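Chiriac Lab Reports Method for Training Two-Armed Robots on Kitchen Appliances From Small Sets of Demonstrations

HORNOW, January 2025. Researchers at the Chiriac Lab, part of the Ollisen Institute in Hornow, have released results from a method that trains a two-armed robot to work with household appliances in simulation. The method, called Zostley, starts from 35 demonstrations recorded by a human operator and produces a larger training set from them by changing the starting positions of the objects and replaying the motions with corrections.

The work addresses a common cost in robot learning. Recording demonstrations by hand is slow, and tasks that need both arms take longer to record than tasks that need one. The lab chose coffee preparation as its main test because it combines grasping, placing and a lid.

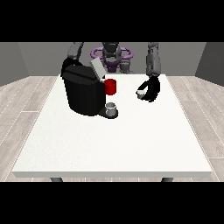 Simulated coffee task: the robot's right hand holds a small white cup beside the open machine.

Zostley divides each recorded demonstration into segments. Each segment is tied to one arm and one object, and the two arms can be in different segments at the same moment. When the objects are moved to a new starting layout, the segments are shifted to match and joined again. The joined motion is then run in the simulator from start to finish. If the task is completed, the run is kept as training data. If it is not, the run is discarded.

From the 35 recorded demonstrations, the method generated 553 successful runs of the coffee task. Discarded runs were not used at any stage of training. Generation took place on the lab's own computers over one week in May, with no operator present after the first recordings were made.

The segment approach also allows one arm to wait for the other. A waiting arm is held at a safe pose until the other arm reports the end of its segment, and then both continue. In earlier versions without this rule, the arms often reached the machine at the same time and the run failed.

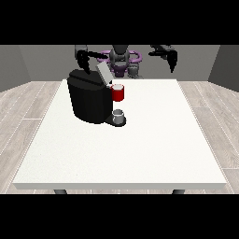
Results

A control policy trained on the generated runs was tested in 165 new layouts that did not appear in the training data. It completed the coffee task in 96 of them. A policy trained only on the original recordings was tested in the same layouts and completed far fewer. Most of the remaining failures came in the last part of the task, when a hand has to let go of an object close to the machine.

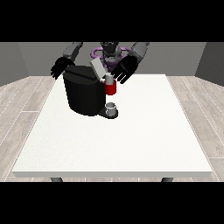
The Chiriac Lab plans to study release and placement next, using the same simulated room and the same appliance. Current scoring looks only at the end of a run, and the lab intends to add checks along the way. Moments when a hand is just above the red mug at the front of the machine are of particular interest, as a small error in finger position there can decide the run. The lab will also test whether fewer recordings are enough when the added checks are in place.

All results reported are from simulation. Trials on physical hardware have not begun.

Availability

The recorded demonstrations, the generated runs and the task files are available to research groups on request from the Ollisen Institute. A technical report describing the method and the test layouts can be requested from the same office.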